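Part-time sink and utility room attendant, Juren House

Reading time: 2 minutes

Print this page | E-mail this page

Juren House is a shared workshop building in Poklow with 34 studios on three floors. Tenants work mostly in soap, candles, clay and printing, and all of them use the ground floor utility room to rinse tools, molds and small parts. We are hiring one part-time attendant to keep that room in order, starting in June.

The job is 6 hours a day, mornings only, beginning at 7:30 a.m. The person in this job will:

- clear and wipe the utility sinks at the start of the shift and again before leaving
- wash small items left in the basins and put them back where they belong
- scrub the basins and the area under the faucets
- empty the trash bins and mop the tile floor
- keep the drawers labeled and in order
- write down anything that leaks, drips or is running low

Small things get left in the sinks all the time, and they do not all get the same treatment. Soap pieces are picked out by hand and set aside to dry. Plastic parts are rinsed and returned to the drawers. If you don't know what something is, leave it on the shelf and ask. 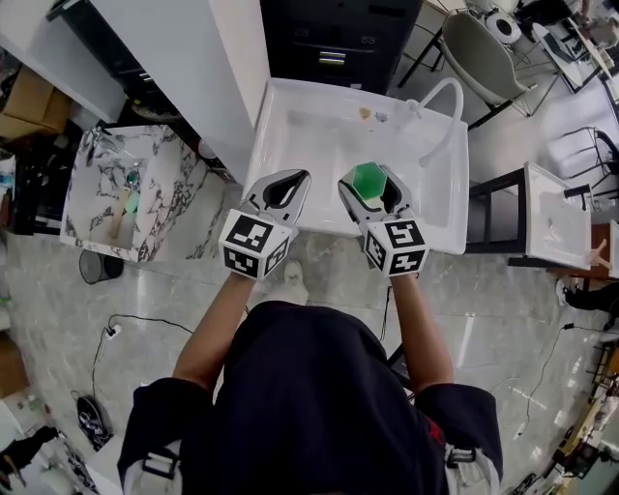
Most of the shift is spent standing, with your arms out over a basin. You should be comfortable with that and able to lift a full mop bucket. The floor is tile, so closed shoes with a decent sole are required. We supply gloves, brushes and cleaning products. Bring your own shoes.

No experience is needed. Kitchen, laundry or janitorial work is a plus but we will train the right person during the first two weeks. You need to read drawer labels and product directions in English. Please tell us if you have skin allergies to soap or detergent so we can order different gloves.

Pay is $2885 a month before taxes, with paid time off after the third month. There is a one-time payment of $1000 for anyone who stays through the first year. Free parking is behind the building, and the Nondach bus stops at the corner. Staff may use the break room and the lockers on the second floor.

To apply, send a short note with your work history and two references to the building office, or drop it off at the front desk before 3 p.m. A resume is fine but not required. We will call people in for a short visit, which includes a walk through the utility room and half an hour of paid trial work. Applications are read as they come in and the posting will be taken down when the job is filled.

Print this page | E-mail this page

Recent postings

Evening front desk clerk, Juren House
Kiln room assistant, Poklow
Delivery driver, Grigaitė Supply
Studio space for rent, third floor
Changes to freight elevator hours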